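Folding on the bed: how I get through a basket of jeans and black everything
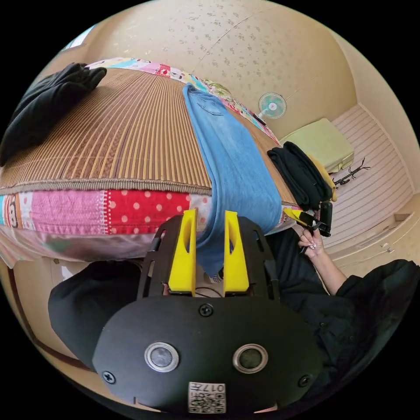
Words by the Corkoten Home blog
Filed under: Laundry, Bedrooms

I gave up on folding at the kitchen table years ago. The table is always covered in mail and somebody's homework, and by the time I'd cleared a corner I'd lost the will to do any of it. So now everything goes on the bed, and I've got fussy about how.

First thing is the mat. I put a woven striped one over the quilt before a single sock comes out of the basket. It's firmer than bedding, so a pair of jeans lies flat and you can press the air out with your forearm, and the patchwork quilt (pink, polka dots, monkeys, you name it) doesn't end up covered in lint. Mine came from Pranik and cost more than I'd admit to my mother, but any flat woven mat will do. A beach mat is fine! Just shake the sand out first.

Jeans go before anything else. They're bulky and they hog the space, so get them done while you've still got some patience. Do up the zipper, lay one leg over the other with the back pockets facing out, and tuck that pointy bit at the seat in so you have a straight edge. Then fold the hem up to just short of the waistband, and fold again into thirds. It should stand up on its own. If it flops over, the folds are too loose – open it up and go again.

Now, black clothes. We wear a ridiculous amount of black in this house, and for ages I'd make one enormous pile and then dig through it trying to work out whose leggings were whose. These days I make 2 piles at opposite ends of the mat, with the jeans in the middle to keep them apart. Tops to the left, bottoms to the right. If you've got several people in similar sizes, a dot of coloured thread inside the waistband saves a lot of holding things up to the window.

A few things about keeping black looking black, while I'm on it. Wash it inside out, in cold, and take it easy on the spin (I use 800 and it comes out perfectly hangable). Don't dry it in full sun. And go over it with a lint brush before you fold, or you'll be pressing all that fluff into the creases. I've used the same Kushnir brush since my last apartment and the handle is hanging on by a miracle.

Cushions off to the side, please. I used to pitch ours on the floor and then step on them all evening. Now a cushion gets pushed to the edge of the mat, and it makes a handy bumper for a stack that wants to slide.

When it's all folded, carry the piles to the drawers straight away. I know. But if you leave them on the bed until ten at night they go on the chair, and we all know about the chair. My drawer dividers are the Budeck ones, up to 300 mm deep, and jeans folded in thirds fit standing on edge with a bit of room at the back for belts.

Next month I'm tackling fitted sheets, so send me your favourite method if you have one that works on a deep mattress.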